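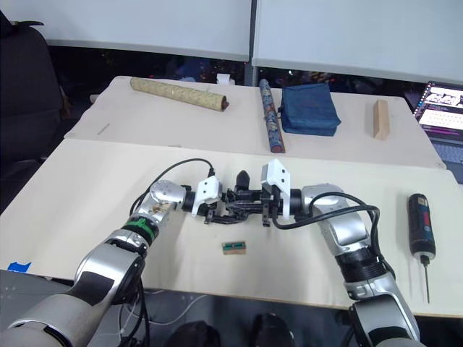
Search the list archive
Enter keywords
Search

2021-04-19
Posted by the Matubbar bench list member for Pultgate

Re: Cream tabletops, blocks and keeping the driver handy

On the Matubbar list, a member wrote:

> We're fitting out two tables in the Folitano room, one in front of
> the other. The tops are a light colour and every mark shows. Do you
> keep the small tools on the front table or move them to the back
> one? Also, is there any tape that comes off without leaving glue
> behind? Ours has been on since August and has gone hard.

We have cream tops at Pultgate, also one table behind the other, so I can tell you what we settled on.

The cordless screwdriver stays on the front table, on the right, lying flat with the bit toward the front edge. We tried it on the back table for a while and people leaned across the work to get it. Everything else goes on the back table, spaced out so you can pick one thing up without knocking the next. The middle of the front table is for the piece being worked on and nothing more. Usually it's one small wooden block with a green strip on the top face — the strip tells you which way up it goes.

On the tape: we use blue painter's tape from Mikcombe and put a small bit at the front left corner to mark where the table sits. It lifts cleanly if you change it every 8 weeks. Left on longer it goes the way yours has. For the hardened stuff, warm it with a hair dryer, peel it back slowly at a low angle, then wipe with a little eucalyptus oil on a rag. Try the oil on the underside first. It dulled the finish on one of our older tops.

For pencil marks a white eraser is enough. Don't use the scouring side of a sponge on a light colour. We did, and there are 2 patches that now pick up dirt faster than the rest.

Does the Folitano room have a power point near the back table? We charge the driver there overnight and it saves running a lead across the floor.

Pultgate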